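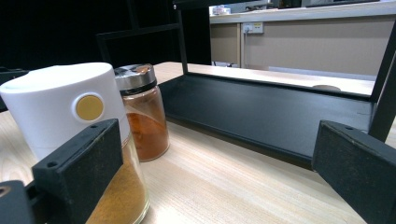 Golden-yellow powder in a glass jar with a white lid.

Home | Animals | Space | Food | Ask Us

Wednesday, January 19, 2022
By Junpei Hamada

Why does powder go lumpy?

I love custard, so lumps are my sworn enemy! The culprit is water, even when your kitchen looks perfectly dry. Air always carries a bit of water in it, as a gas called water vapour, far too thin to see. Leave a powder open and its grains grab some of that water. They get sticky on the outside, bump into their neighbours and cling on (a bit like wet sand in a bucket).

A tight lid keeps most of the damp air out, and a cool cupboard well away from the kettle helps too.

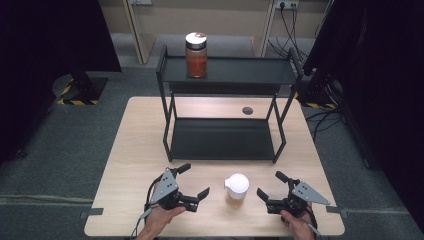
Mohcine Erraji wrote in to say that his salt goes lumpy every September, and that a few grains of dry rice in the pot sort it out. Good tip! Rice soaks up water as well, so there's less left over for the salt. Try it with two small pots, one with rice and one without, and check them after a week.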